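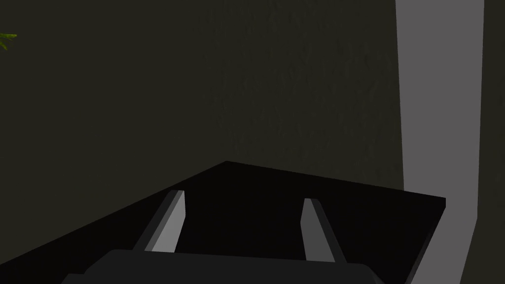

Section 4: Your First Practice Run

Print this page | E-mail this page

Okay, you've got Sultura installed and the practice room loads. Good! Before you turn the arm loose on a real sink full of dishes, I want you to spend an evening in the simulator. I've been doing this with Drundix arms since my Stultdale days, and I still run every new chore in there first. (Breaking a pretend plate costs nothing. Ask me how my blue bowls are doing.)

1. Open the practice room and switch to the wrist view. You'll be looking past the two fingers at the table.

2. Open the fingers all the way. Wait for the "ready" line in the side panel before you touch anything else.

3. If the room looks gloomy, bring up the Light slider. Mine sits at 40 most of the time. A black table under low light is hard going for people and worse for the software, so try a paler one from the Surfaces menu if your arm keeps missing.

4. Load the chore called "Cup, one only." Please don't start with laundry. I know you want to start with laundry.

5. Set the number of tries to 200, press Run, and go make dinner.

6. When you come back, open the results and watch a few of the misses all the way through. The score by itself won't tell you if the arm is grabbing too early or coming in crooked.

Note: Edivaldo Lacerda wrote the original Kulkarni add-on, and his default grip is set to 32. I leave it alone for cups and lower it for anything squishy. Write down whatever you change -- I never did, and I paid for it.

CAUTION: Keep the "Send to arm" box unchecked during practice. With it checked, the real arm copies every move, and it does not know your cat is on the counter.

So can it do your chores yet? Some of them, slowly. I've logged 1,937 practice runs and I'd trust mine to move cups from a table to a rack while I'm in the room. Wiping down a counter is hit or miss. Folding a fitted sheet, no, and I can't do that either. What gets me is how much trouble the small stuff is, like a spoon lying flat, or a cup with its handle turned the wrong way. I can sort those out half asleep and the arm will poke at them for minutes!

7. Once you're happy with cups, save your settings under a new name and go on to Section 5, where we add a second object and things get messy.

14 comments | 6 shares

Contact us | Back to top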